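Norkent Community Rooms
Quarterly Fire and Premises Inspection, Ground Floor
Date of inspection: January 10, 2024
Inspected by: Shabani Lema
Reviewed by: Muammer Yurt

Result codes: P = pass, F = fail, R = recheck at next visit

1. Exits and routes
1.1 Main exit door opens fully from inside without a key: P
1.2 Rear exit door: R
Comment: Closer arm is stiff. Door needs a second push to latch. Adjust the closing speed and test again.
1.3 Corridor clear width kept along full length: P
1.4 Exit signs lit on battery power: F
Comment: Sign over the rear door went dark during the test. Replace battery pack. Same fault was logged in December against the Stamisel unit in the hall.

2. Extinguishers
2.1 Mounted, pin and seal in place: P
2.2 Gauge in green zone: P
2.3 Service tag current: F
Comment: Tag on unit 167 has expired. Unit to be exchanged by Zulel on the next service call.

3. Meeting room, furniture and floor
3.1 Tables stable, no loose legs or split edges: P
3.2 Carpet flat, no lifted seams in walking paths: R
Comment: Seam by the storage closet has started to lift. Glue down before it becomes a trip hazard.
3.3 Posted occupancy limit visible from the door: P
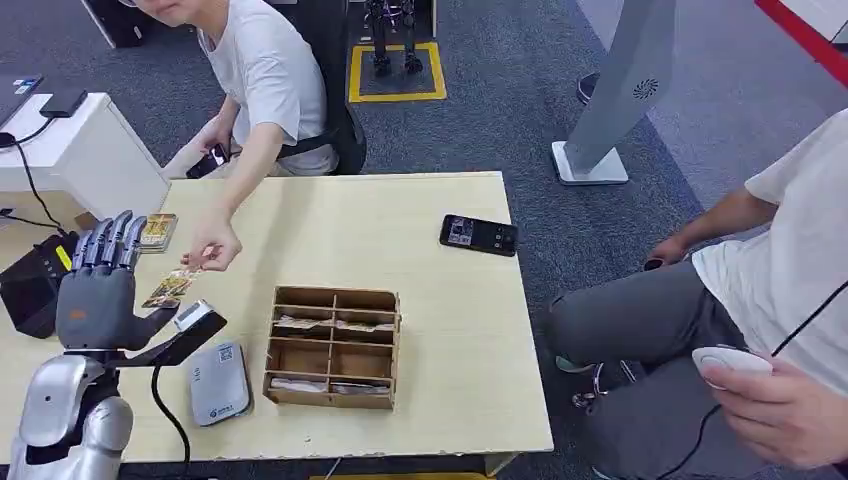 Photo: Muammer Yurt / Norkent Community Rooms

Light table and gray carpet, meeting room. Tables are to be returned to the wall after each booking. Folding tables may not be stored in the corridor at any time, including overnight.

4. Electrical
4.1 Panel door closed, circuits labeled: P
Comment: Label for circuit 2 is faded but legible.
4.2 Outlet covers intact: P
4.3 Extension cords not used as permanent wiring: F
Comment: Cord behind the kitchen refrigerator removed during the visit. An outlet is required at that position. Eren to quote.
4.4 Ground fault outlets trip and reset: P

5. Storage
5.1 No items within 500 mm of heaters: P
5.2 Cleaning products in original containers, lids closed: P
5.3 Top shelf loads secured: R

Items marked F remain open until signed off by the reviewer.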